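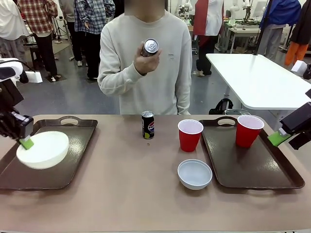

**What tire pressure should a beginner start with on a rental-style kart in cool weather?**

Start at 11 psi cold on all four corners, run a short session, and then adjust from how the kart feels.

---

**slowhands_kart** wrote:

Thank you for that, it's the first straight number anyone has given me! I've got the November endurance race at Draleck coming up with my brother-in-law and his coworkers, and we're the kind of team that has lots of enthusiasm and one tire gauge between us. The kart is an older Jellero that came with two sets of tires, one pretty worn and one that looks hardly used. Should I save the better ones for the race and do all our practice on the old ones?

---

**mossy_apex** wrote:

Welcome, and good for you for signing up. I'd practice on the old set for the first day, sure, but please give everybody at least one run on the good ones before the race. The braking points move more than you'd expect, and the hairpin at the bottom of Draleck is a rotten place to learn that with other karts next to you.

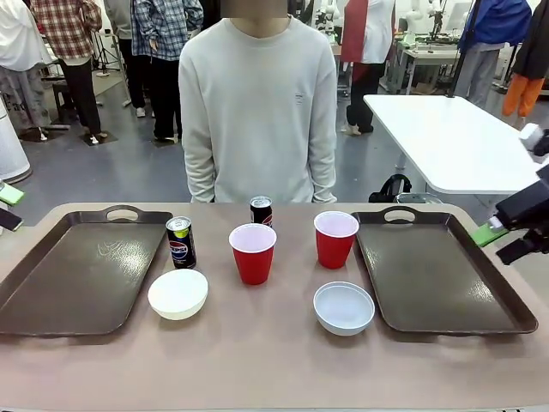

The other thing I'd work on is driver changes. We lost two laps last year at a single stop, all from fumbling with the seat insert and a helmet strap, and I can tell you there's no setup change in the world that gets you two laps back. Practice it in the driveway with gloves on. Your neighbors will get used to it.

---

**kerb_hopper** wrote:

I'm going to disagree with mossy a little on the tires (sorry, friend, you know I love you). If that "hardly used" set has been sitting in a garage for years, the rubber may have gone hard, and the ugly old ones could well be faster. Ask the seller how old they are before you build your whole plan on them. I bought a set like that from the Kultska swap page and they were like driving on dinner plates.

And 11 is too low for me on a cold morning. I go up a bit and let it down when the sun comes out.

---

**mossy_apex** wrote:

Fair point on the age, I should have asked. I'm sticking with the pressure, though. You drive like you're late for a ferry, so of course you want more air in there.

---

**kerb_hopper** wrote:

Ha! I learned at a track over in the Sauerland where it rained sideways, so I come by it naturally.

---

**slowhands_kart** wrote:

You two are wonderful. I've messaged the seller about the tires, and I'm going to write down the pressure and lap times for both sets so we have something to go on. Driveway practice starts this weekend, if I can find the other glove.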